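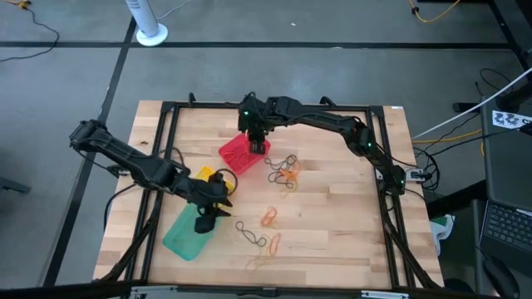

Rubber Band Sorting Set: Frequently Asked Questions
Last edited 17/12/2018 by Asabe Dauda

What is the task?
Two arms, one table, three small bins, and rubber bands in three colors. Orange goes in red, black goes in yellow, pale yellow goes in green. The bin colors don't match the band colors on purpose. Ye-ji Joo wanted to see if a policy would learn the rule from the examples or just pair up colors that look alike. I have my doubts that this set can tell us, but it's a fair question to ask.

How many examples are there?
1078 recorded, 79 thrown out. The target was 2000 and I never saw a good argument for that number. If someone tells you we need 2000, ask them what happens at 1999.

Why rubber bands?
They bend, they tangle and they hook onto each other. The Pirkesum set before this one used hard blocks, and the scores looked great until we gave the arms anything soft.

What counts as a finished episode?
All bands off the wood, each color in its own bin. The operator calls it, and a second person checks the last image before it gets a "done" label.
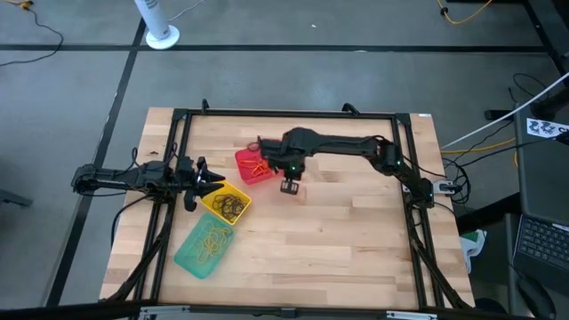 A bin that has slid or turned a little is fine. We don't straighten bins during an episode, and we don't care how neat the pile is. One band in the wrong bin means the episode is labeled "mixed," even if everything else went well. Please don't round up.

Do you keep the failures?
Yes, if the failure was in the sorting. Drops, double grabs and wrong bins all stay, with a label. The 79 we threw out were logging faults, mostly one arm's joint data going missing partway through.

Can I train on the "done" episodes only?
You can. The Lostard team did, and reported a big jump. They also tested on start layouts very close to the ones they trained on, so I wouldn't lean on that result.

Are both arms used in every episode?
They're supposed to be. In practice operators favor one arm, and which one depends on who is driving. We noticed this in February and should have noticed sooner. Check the operator field before you claim your model "chose" an arm.

Can I cut episodes into shorter clips?

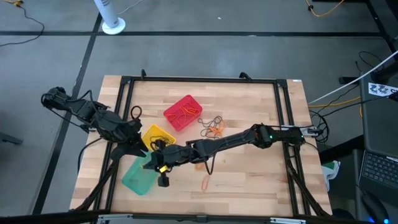
Cut wherever you like, but keep the episode number with every clip. A table with bands in the bins and more on the wood can belong to a good episode or a bad one, and a single image won't tell you which. We held back 167 episodes for testing. If your clips from those end up in training, your numbers mean nothing.

Will it work on a different table?
I don't know. Everything was recorded at one station. Drotulier is planning a second one, and until then I'd treat any claim about "general" sorting as a guess.

Who do I write to about bad labels?
Ye-ji Joo. Send the episode number and the time in the clip.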